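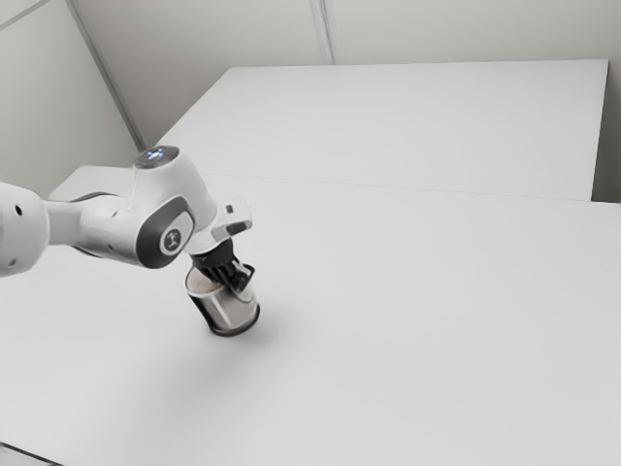
Computer rendering: robot arm and metal cup at a white tabletop.

FOR IMMEDIATE RELEASE

May 30, 2019

Famgate Fire and Emergency Services ends evacuation order after gas line strike on Siqueira Road

FAMGATE – Famgate Fire and Emergency Services has lifted the evacuation order for all homes and businesses near the intersection of Siqueira Road and Mill Street. Residents may return home. Two buildings on the north side of Siqueira Road remain closed until their gas service has been inspected and restored.

The order was issued yesterday afternoon after an excavator working on a storm sewer replacement struck an underground natural gas line. Crews were called at 1:47 p.m. and the first engine arrived six minutes later. Firefighters found gas escaping from an open trench and moved everyone back from the work zone before beginning door-to-door checks.

In total, 552 people were asked to leave their homes or workplaces. No fire or explosion occurred. One construction worker was assessed by paramedics for a headache and dizziness and was taken to hospital as a precaution. He was released last night. No residents or firefighters were hurt.

The gas utility shut off the damaged section at 4:20 p.m. Crews then tested the air in basements, stairwells and manholes along three blocks. Most of the area was cleared by 9 p.m., but readings in a parkade under one of the closed buildings stayed above the acceptable level overnight, and fans were brought in to ventilate it. The final reading was taken at 6:15 this morning.

"Our crews had to make sure every enclosed space was safe before anyone went back in, and in older buildings that takes time," said Deputy Chief Jinlong Tang, who commanded the response. "I want to thank the people of this neighbourhood for leaving quickly when they were asked, and for their patience through a long night."

A reception centre was opened at the Sillis Community Centre, where staff provided meals, cots and phone charging. The centre will remain open until 6 p.m. today for residents of the two closed buildings. Pets are welcome but must be leashed or in a carrier.

Cause under review

The storm sewer work is being carried out for the city by Trallska Contracting. The company has stopped all digging on Siqueira Road and is cooperating with the review. Provincial workplace safety officers attended the site yesterday and will carry out their own inquiry. The review will look at whether the gas line was correctly marked and at the method of digging used near it. The city will not comment further on the cause until that work is finished.

The sewer replacement began in April and covers 982 metres of pipe between Mill Street and the rail crossing. A revised schedule will be posted when work is allowed to resume.

Road closures and transit

Siqueira Road is closed to vehicles between Mill Street and Alder Avenue. The sidewalk on the south side is open. Buses on Route 11 are detouring along Alder Avenue, and temporary stops have been marked with yellow signs. Drivers should expect delays during this evening's rush hour.

Advice for residents

Customers whose gas service was shut off should not try to turn it back on themselves. A utility technician must visit each address to relight appliances. An adult needs to be home for the visit. Technicians carry photo identification and there is no charge.

Anyone who smells gas should leave the building right away, leave the door open behind them, and call 911 from outside. Do not use light switches, lighters or phones indoors.

Homeowners and contractors are reminded to request a free line locate before any digging project, including fence posts, decks and tree planting.

About Famgate Fire and Emergency Services

Famgate Fire and Emergency Services operates five stations and serves the city of Famgate and the rural district of Sillis. The department responded to 1,089 hazardous materials and gas odour calls last year.

Media contact:
Communications Office
Famgate Fire and Emergency Services
Interview requests for Deputy Chief Tang will be accepted until 3 p.m. today.

– 30 –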